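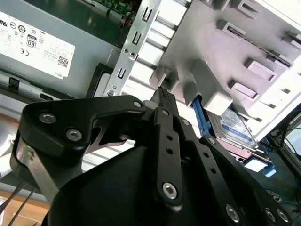
Section 3. Teaching the drive removal task

Ongart Teach Kit, cell guide for Bakasdale

Before you start

1. Unplug the computer and take off the side panel.
2. Set the handheld controller to SLOW.
3. Open and close the gripper once to check the link.

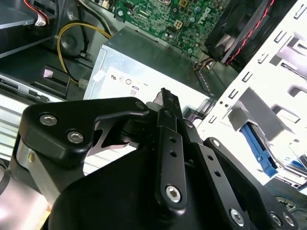 Approach angle decides how much room the fingers have. Jog the arm in short moves and stop after each one. The power supply and the drive cage leave little space on either side of the gripper, so turn the wrist before you lower it.

CAUTION: Do not close the fingers on wires. Press HOLD and back out.

Recording

4. Press REC and guide the fingers to the drive.
5. Close the gripper, wait 2 seconds, and lift straight up. 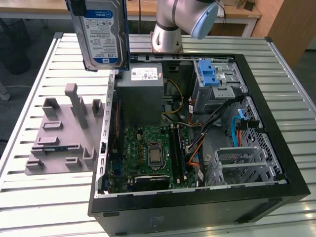

By Edivaldo Batista
Revised September 10, 2023

6. Keep the drive upright until it is clear of the case.
7. Move it to the release point and open the fingers.
8. Press REC again to end the take.

NOTE: Takes longer than 174 seconds are split into two files.

If a take goes wrong, press DISCARD before you move the arm. 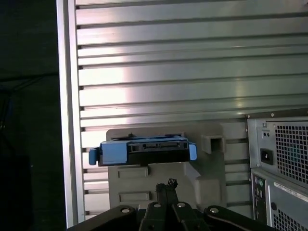 Return to the start pose and repeat from step 4. Fivora needs 24 good takes before it will build a task.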